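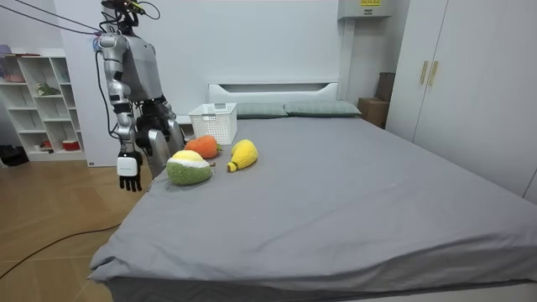 Demonstration gathering is the part of robot learning in which a machine is put through a household chore again and again until there are enough recordings for a learning system to study. The term covers everything from guiding an arm by hand to steering a whole robot from across the room, and it has a reputation for being less glamorous than the papers that come out of it. Tidying is a favourite subject. A typical set-up needs little more than a bed with a plain grey sheet, a white plastic basket and a few plush toys, a banana among them, and the skill under study is one that most parents have tried to teach by shouting up the stairs. Each attempt is called an episode. It begins with the toys out on the sheet and ends, on paper at least, with the toys in the basket.

Terms and origins

Usage varies between groups. "Episode", "demo" and "take" mean much the same thing, and a good deal of meeting time has gone into proving otherwise. The handbook written by Anong Wiriya for the Flenarstead bedroom trials settles on "episode" and then uses "go" in every chapter after the second. Wiriya's handbook is also the source of the phrase "honest mess", meaning a starting layout that looks as if a child left it and not as if an engineer did. Engineers are said to find this difficult, and to leave toys parallel.

Method

An operator steers the robot while its joint positions and camera views are recorded together. Views are usually taken from more than one place, as a hand reaching over a bed tends to hide whatever it is reaching for. Between episodes somebody resets the bed: basket back, toys out, sheet pulled straight if it has begun to wander. Resetting is unskilled work in the sense that making tea is unskilled work, and the results vary in the same way.

The Flenarstead plan asked for 212 episodes per layout, later cut to 180 when the schedule met the calendar. The Onsri collection, which came after it, went for up to 1,000 short episodes with fewer layouts. Supporters of each approach regard the other as a waste of clean linen.

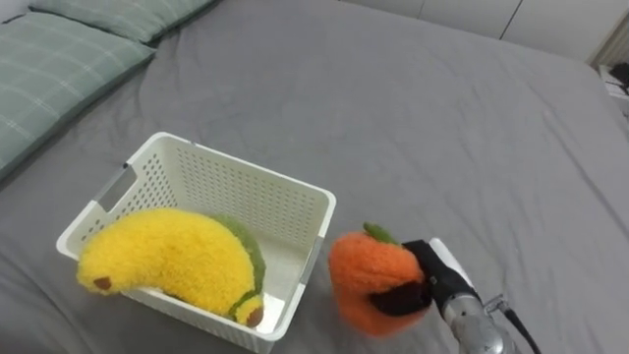 Are failed attempts thrown away?

Most groups keep them, provided they are labelled as failures. An episode in which a toy is dropped and picked up again can be very useful, as it shows the system how to recover. Episodes spoiled by a recording fault are deleted.

Labelling

Every episode is watched afterwards and marked with its start, its end and each pick and place between them. The Vorel labelling tool, widely used for this and seldom praised, offers a drop-down list of outcomes. Early versions had "success", "failure" and "other", and "other" did very well. The current list separates a toy resting in the basket from a toy lying over its rim, a distinction that had caused ill feeling on both sides.

Criticism

The usual complaint is that a system trained in one bedroom learns that bedroom. In a trial by Prustness, 110 episodes recorded with a patterned sheet were added to a plain-sheet collection, and the improvement was described in the report as "present". Wiriya has argued for changing the furniture before changing the toys. Others prefer to change the toys, which weigh less.

See also

Teleoperation
Imitation learning
Pick and place
Housework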